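A morning at the Pelleck enamel and steelware works

Category: Days Out / Factory Visits

5 min read

Pelleck opens its doors to the public on the first Tuesday of the month, and I had been meaning to go for a couple of years. Tickets have to be booked ahead and the tour starts at 10.15 sharp.
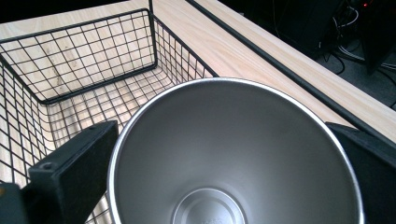
The works is at the far end of the Tomik industrial estate, past the tile warehouse and the bus depot. If you are coming by train, the walk from the station takes 25 minutes and there is no pavement for the last stretch. I took the 538 bus, which stops right outside the gate. Drivers should use the lower car park, as the upper one is for staff and they do check.

We were given hairnets, ear plugs and overshoes at reception and split into two groups. Mine did the press shop first. Flat discs of steel go in at one end and are drawn down in stages over a set of tools, each deeper than the last. A plain mug takes three stages and a milk pail takes five. The noise is considerable even with the plugs in, and the guide had to stop talking until we reached the far side. The older presses came from a firm called Chiang and are still in daily use. One of them was down for repair, so we got a good look at the tooling with the guards off.

Next door is trimming and rolling. A pressed cup comes out with a ragged top, which is cut level and then turned over to make the lip. I had never thought about why a steel mug doesn't cut your mouth. On the cheaper lines the edge is folded over once, and on the better ones it is curled right round and closed. They had samples of both sawn in half on a bench, and we were allowed to handle them.

Polishing was the part I liked best. The shiny finish is done on cloth wheels with a bar of compound, the brushed one with a belt. Most of it is automatic now, but the awkward shapes are still done by hand, and the two people working there were very quick. A brushed finish hides scratches better and outsells the mirror one in most of the range, except for teapots.

The enamel side was less interesting than I had hoped, mainly because the furnace was off for relining. We saw the dipping tanks and the drying racks, and a short film of the furnace running. If enamel is what you are going for, ring first and ask. The colours are bought in ready mixed from Grultanico, and there was a wall of test plates going back decades, including a mustard yellow that I remember from my grandmother's kitchen.

The tour finished with tea in the canteen – served in the firm's own mugs, of course – and half an hour in the seconds shop. Prices are good. I bought a colander and a small lidded pan with a slight mark on the base. They keep 1,000 or so lines on the books but the shop only carries what has failed inspection that month, so it is pot luck. Cards are accepted, and there is a box of loose lids by the till if you have lost one at home.

The whole visit took just over 2 hours. There are stairs between the press shop and polishing and no lift. Children under 12 are not admitted. Toilets are at reception only, so go before you put the overshoes on.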